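Limited Edition Watches: Frequently Asked Questions
Last revised 14/06/2018

We get a lot of letters from readers who have been offered a "limited" watch and want to know if the word means anything. Sometimes it does. The answers below are our own opinion, written by people who have bought a few of these things and regretted some of them.

Is a limited edition worth more than the ordinary version?

On the day you buy it, yes, in the sense that the shop charges you more for it. After that we'd want to see proof. A different dial colour and a number engraved on the back don't cost much to make, and the second-hand trade knows it. Ask a dealer what he would give you for the limited one and for the plain one, side by side. The gap is often far smaller than the gap on the price list, and we've been quoted the same figure for both.

What does "limited" mean, then?

Whatever the maker wants it to mean. There is no rule that says how small a run must be. Gasser called its Harbour series limited and made 300 in steel, which sounds fair enough until you find the same watch in bronze, in black and with a blue strap, each counted as its own edition. Before you pay, ask how many were made across all versions. If the shop can't tell you, assume plenty.

My watch is numbered. Does a low number matter?

To you, perhaps. Some collectors like number one, or the last of the run, or a birthday. Everything in between sells for much the same money. We would not pay extra for number 18 over number 26, and we'd be wary of anyone who asked us to.

Is the piece of history inside it real?

This is about watches said to contain metal from a ship, dust from somewhere interesting, wood from a famous door and so on. We are doubtful by habit. Even when the story is true, the amount used can be tiny, mixed into an alloy or sealed under the crystal where you can't check it. Ask for a paper that says what the material is, where it came from, who supplied it and how much of it is in your watch. "Contains material inspired by" means it contains none.

The certificate looks very grand. Can I rely on it?

A certificate is a sheet of card printed by the firm that is selling you the watch. It's useful if the number on it matches the number on the case and the firm keeps a register you can ring up and ask about. Zoria does this and answered our query within the week. Grivine sent us a brochure.

Keep the card anyway. A buyer will want it, even one who agrees with us.

The shop says there's a waiting list. Should I join?

Join if it's free and you can leave it. Don't put down a deposit on a watch you haven't handled. We know of lists that were said to be two years long and moved remarkably quickly once the customer mentioned another shop. We also know of one in Fidthorpe where the watch was in the window the whole time, with a "reserved" card propped against it.

Why are so many launched in August?

We've asked and never had a straight reply. Our guess is that it gets them into the autumn magazines and on the counter well before Christmas. If you can wait until the new year, wait. The ones that didn't sell tend to come back at a lower price, usually described as "the final pieces".

Are they better made?

Look at the movement, meaning the works inside, and compare it with the standard model. In our experience it is nearly always the same. If so, you are paying for the outside. That's a perfectly good reason to buy a watch you like the look of, as long as nobody has told you otherwise.

Watch out for the phrase "specially finished movement" on a watch with a solid back. You would need to open it to see what you'd paid for, and opening it may upset your guarantee.

What about water resistance?

Check it. Novelty cases in odd shapes can be harder to seal, and several we've looked at were rated only for splashes, in spite of a sea-going name and an anchor on the crown. The figure is normally on the back or in the booklet.

How should I look after the strap and case at home?

With less fuss than the makers suggest. Grivine sells a care kit for 40 pounds with a brush, a cloth and a small bottle of something that smells like washing-up liquid. A soft dry cloth will do for a metal case. Lay a folded towel on the table before you take a strap off, so that a dropped spring bar doesn't bounce into the next room. 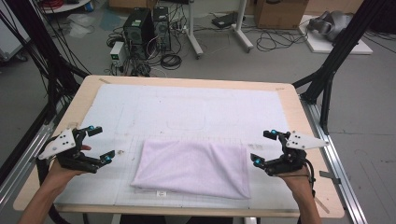 Folded towel on a gridded mat.

Leather shouldn't be soaked. If it's gone stiff or it smells, buy a new strap from an ordinary watch repairer. Do check the width between the lugs first, as some limited models use an unusual size so that you have to go back to the maker. We'd call that a reason not to buy.

Can I get it repaired in ten years' time?

Ask in writing. The works are probably fine, because any decent repairer can get parts for a common movement. Dials, hands, bezels and oddly shaped glass are another matter. Gasser told us it keeps spares "for a reasonable period" and would not say what it thought reasonable.

Will it be a good investment?

We don't think so. A few watches go up and you hear about those. The rest sit in drawers. Take off the dealer's cut, the servicing and the insurance before you work out your profit.

Do you ever recommend buying one?

Yes, if you like it, can afford to lose the money and would still want it with the number rubbed off the back. Try it on for longer than the shop would like. Then go home and see if you can still remember what the dial looked like.

Do the makers pay you?

No. Zoria once lent us a watch for review and we sent it back, with a note about the buckle.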